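芯片读得出来，不等于狗回得了家：与收容所识别流程负责人谈扫描、读数和登记

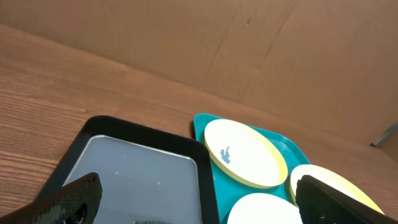
先扫描，再登记外观

Rokeya Seneviratne 在 Liro 动物收容中心负责入所识别，工作内容包括扫描流程、读取器维护，以及芯片号和登记信息的核对。她原来在实验动物机构做标识管理，转到收容领域后，接手的第一项工作是整理中心历年的入所记录，一共2482条，犬猫都有。

“整理之前，大家的印象是没有芯片的动物特别多。”她说，“整理之后能看到，‘无芯片’这一栏里混着几种不同的情况：确实没有植入的，植入了没扫到的，扫到了但抄错的，还有扫描那一步根本没做、后来补填的。四种情况填的是同一个词。”

她把这一栏拆成了两个字段，一个记录扫描是否执行、由谁执行、用哪台设备，另一个记录结果。结果为空时系统不允许提交，“未检出”必须由操作人主动选择。

Liro 现行的顺序是动物进入接收区之后先扫描，再做外观登记和称重。Seneviratne 说，顺序调整过一次，起因是接收员习惯先拍照、填毛色和体型，等狗已经被牵进隔离区，扫描就变成了待办事项。“待办事项隔一个班次就容易丢。现在接收单的第一行是芯片，填不完第一行，打不出笼卡。”

扫描手法

问到漏检最常见的原因，她的回答是速度。手持读取器发出交变磁场，给芯片的线圈供电，芯片再把编码返回来。芯片本身没有电池，线圈和天线的相对角度不合适时，耦合弱，能读到的距离明显缩短。移动太快，读取器在切换制式的过程中就可能错过芯片所在的位置。

“操作员看见设备亮着，就以为它一直在读所有类型的芯片。多制式读取器是轮流发射的，一个周期里只有一部分时间在处理某一种。手走得快，芯片刚好落在另一种制式的时间段里，结果就是没有反应。”

中心的规定是每只动物扫描三遍：接收时一遍，兽医首诊时一遍，离所或手术之前再一遍。三遍由不同的人做，尽可能用不同的读取器。每一遍的路径相同，从两肩胛之间开始，沿背部走S形，向后到腰部，再沿左右颈侧、肩部、前肢外侧到肘关节，最后扫胸前。读取器外壳轻贴被毛，不悬空。横向走完以后，把读取器转九十度，纵向再走一次。

她特别提到前肢和胸侧。犬猫的植入位置在许多地区是两肩胛之间的皮下，在欧洲大陆的一些国家则习惯植入左侧颈部。皮下芯片还有移位的可能，肩部外侧、上臂和胸骨附近都有检出的记录。“只扫肩胛中间，大部分也能读到，所以这种做法很难纠正。操作员的经验每天都在告诉他没有问题。”

长毛犬和肥胖个体需要放慢。项圈要先取下，金属扣、金属牌和带磁铁的猫门感应牌都会干扰读取。不锈钢诊台也有影响，Liro 的做法是让小型犬和猫站在厚橡胶垫上，大型犬直接在地面扫描。荧光灯镇流器、显示器和某些充电器附近会有电磁噪声，接收台因此做过一次重新布置，电脑主机挪到了台子另一端。

不配合的动物怎么办？她说，对有攻击风险的狗，允许在笼外用延长杆式读取器先做一次，但这一次只作参考，不计入三遍。“笼网是金属的，隔着笼网没读到，什么也说明不了。等镇静或者行为稳定以后补扫，单子上保持‘待扫’，不能写成‘未检出’。”

频率和编码

中心目前有三台读取器，其中两台是 Rerken 的手持型，另一台较旧，保留下来主要用于交叉核对。采购时她要求供应商逐项写明支持的制式，“通用”两个字不作为验收依据。

现行国际标准对应的是134.2千赫，编码结构由ISO 11784规定，通信方式由ISO 11785规定。犬猫芯片绝大多数采用全双工方式，读出来是十五位数字。前三位可能是国家代码，也可能是制造商代码，后者以9开头。早期一些市场销售过125千赫和128千赫的芯片，编码有九位的，也有十位的，其中十位的可能带字母，部分产品的数据还做过加密，只支持标准制式的读取器遇到它们没有任何提示。

“读取器不会说‘有一个我不认识的芯片’，它只会说没有找到。”Seneviratne 说，“老年犬和跨境带来的犬，这个问题更集中。年轻的本地犬基本不会碰到。”

十五位编码的前三位也常被误读。接收员看到国家代码，会以为动物来自那个国家，并且应该去那个国家的数据库查询。她解释，代码反映的是芯片的发放，动物可以在别处出生、别处登记。制造商代码以9开头，同一个代码有时由几家小厂商共用，所以单凭前缀也不能确定登记在哪里。前缀只决定先查哪个库，查不到时仍然要把其余的库查完。

手抄是另一个错误来源。旧记录里有相邻两位颠倒的，有少一位的，也有把连续的零抄少的。Liro 后来把读取器通过蓝牙接到接收终端，号码直接写入，手工输入只作为备用，并且必须输入两遍。屏幕上的号码按三位一组显示，便于口头核对，数据库里存的是不带空格的字符串。

“一定要存成字符串。”她说。早期的表格用电子表格软件保存，十五位数字被当成数值显示成科学计数法，有人复制显示值，后面的位数就没有了。带字母的旧编码则混进了多余的空格，检索时匹配不上。那一批记录只能回到纸质接收单重新录入，纸单遗失的就没有办法恢复。

号码有了，人找不到

读到号码之后的环节，Seneviratne 认为比扫描更费时间。芯片里只有编码，没有姓名、电话和地址，也没有定位功能。能否联系到主人，取决于这个号码有没有登记、登记在哪个库、登记的信息有没有更新。

在那批历史记录中，有100多条是读到了号码、最后却没有联系上任何人的。她逐条看过，归类如下：芯片从未登记，号码只显示出厂信息；登记人是繁殖者或者诊所，买主没有办理变更；电话停用；地址搬迁；还有登记时号码就输错了，动物身上的芯片和库里的芯片差一位。

“从未登记的那一类，处理方法比较固定，向厂家查出货对象，一般能追到诊所或者经销商，诊所再查植入记录。诊所如果还在营业，病历又保存完整，有一定机会。繁殖者那一类要看对方愿不愿意配合。”

兽医 Myung-ja Ok 参与了这部分流程的制定，她补充说，诊所端的问题在于植入和登记是分开收费、分开办理的。“植入在诊室里做完，宠物主人带着一张贴了条码的表回家，自己去登记。表放进抽屉以后，在主人看来事情已经办完了。”她所在的诊所现在要求登记在离开前完成，由前台当面录入，主人核对屏幕上的电话号码后才打印回执。年度免疫时再扫描一次，同时核对芯片是否仍可读、位置有无变化、联系方式是否有效。

查询使用的是 Skestico，一个汇总多个登记库的检索界面。它返回的是号码所在的登记库名称和联系方式，不直接返回主人的个人信息，收容机构要凭机构账号向具体的库申请。Seneviratne 对这种设计没有意见，但要求员工在记录里写清楚查询的时间、返回结果和下一步联系对象。“‘已查’两个字没有用。下一班的人看到‘已查’，不知道是查到了没人接，还是没查到。”

联系尝试的写法也有规定。电话、短信、电子邮件各占一行，写明号码或地址、时间、结果。第一次电话在接收当天拨打，第二次换一个时段，上午打过的改在晚上七点以后。登记的备用联系人同样要打。全部无回应时，向登记地址寄挂号信，信件单号附在档案里。法定保留期从哪一天起算，各地规定不同，Liro 按当地条例执行，她不建议其他机构照抄。

重复登记和归属争议

一只动物查到两个登记人，应该怎么处理？

“先确认号码有没有读错，再确认两条登记是不是同一只动物。品种、性别、毛色、绝育状态、出生年份，对不上的先排除。都对得上，就看登记的先后和有没有转让文件。”她说，“收容所不裁决所有权。我们能做的是把动物留住，把双方提交的材料收齐，需要时交给有权处理的部门。”

芯片登记人和法律上的主人在很多地方并不等同，登记只能作为证据之一。购买合同、领养协议、免疫记录、诊所账单都可能被采纳。员工在电话里不使用“您的狗”这种说法，统一说“登记在您名下的动物”。对方要求描述动物时，由对方先说特征，员工只回答相符或者不相符。

她举了一条名叫 Ban 的混种犬作例子。Ban 入所时第一遍扫描未检出，首诊时在左肩外侧读到编码，登记人是原领养机构，变更手续没有办完。领养机构保存了协议副本，协议上的电话可以接通，核对身份证件和照片之后由主人领回。“从扫描的角度看，这是流程正常工作的结果，第一遍漏了，第二遍补上了。从登记的角度看，变更停在中间，靠的是那家机构留了档案。”

一只动物体内有两枚芯片的情况也存在，多见于第一枚没扫到、诊所又植入一枚。读取器一次可能只显示信号较强的那一枚。所以流程要求读到号码后不立即停止，把整条路径走完。两枚都读到时，两个号码都录入、都查询，并在笼卡上注明位置。

读取器的日常检查

设备管理由 Obed Ametepe 负责。他的检查内容不复杂：每班开始前用测试芯片试读，测试芯片按制式分别准备，封在塑料片里，挂在充电座旁边。每台读取器对每种制式都试一次，记录能否读到。电量低于一半就换下来充电，因为电压下降时部分型号的读取距离会先缩短，低电量提示出现得较晚。

“最容易忽略的是测试芯片只准备一种。”Ametepe 说，“标准制式读得到，大家就认为设备正常。旧制式那一路坏了，可以很久没有人发现，平时碰到得少。”

清洁方面，读取器外壳在每只动物之后用兼容的消毒湿巾擦拭，接触隔离区动物的那一台固定放在隔离区，不带出来。消毒剂不能直接喷在按键和扬声器孔上。外壳摔裂以后即使能读也停用，裂缝处无法有效消毒，天线位置也可能已经改变。固件更新由他统一安排，更新之后重新做一遍各制式的试读，再交还接收区。

培训和考核

新员工培训由 Ha-neul Jeon 带。理论部分讲频率、编码和植入位置，操作部分用填充模型，芯片藏在肩部、颈侧、上臂等不同位置，角度也不同，其中有的模型里没有芯片。学员要完整走完路径，并对没有芯片的模型给出“未检出”的结论。

Jeon 解释了保留空模型的原因：“每个模型都有芯片的话，学员会一直扫到响为止，不管路径。空模型能看出他有没有按路径走完就下结论，或者走了一半就放弃。”

考核看的是路径、速度和记录，读到与否只占一部分。已经上岗的员工每年四月复训，内容以当年的漏检案例为主，逐例说明第一遍由哪台设备执行、后来在什么位置读到。案例中不出现操作人的名字。Seneviratne 说，早先的版本写名字，结果是第二遍扫到芯片的人会私下通知第一遍的人改记录，漏检的数据就失真了。

给养宠家庭的建议

采访最后谈到主人能做什么。Seneviratne 的建议都和登记有关。领养或购买之后，自己用芯片号查一次，确认号码能查到，登记人是自己。换手机号当天就改登记信息，不要留到以后。备用联系人选一个不同住的人。动物走失后先联系登记库，把状态改成走失，再打印寻犬启事。芯片号另外存一份，手机里和纸上都要有。

去诊所时可以要求扫描一次，看着屏幕核对完整的编码。如果诊所读不出来，先换一台读取器再判断，不要马上补植。确实失效的，新芯片植入后要在登记里同时保留旧号码，并注明已失效，免得旧芯片在别的设备上又被读出来时无从对应。

项圈和名牌她也建议继续用。邻居捡到狗时手里没有读取器，名牌上的电话最快，芯片留给名牌丢失以后的情况。至于带定位功能的项圈，她认为那是另一类产品，要充电，会脱落，定位数据也不能替代登记。

目前她手上还在做的一件事，是把旧记录中号码缺位的条目和纸单逐条对照。能够补全的重新提交查询，补不全的标为“编码不完整”，和“未检出”分开存放。

（采访整理：Ro-un Yeon）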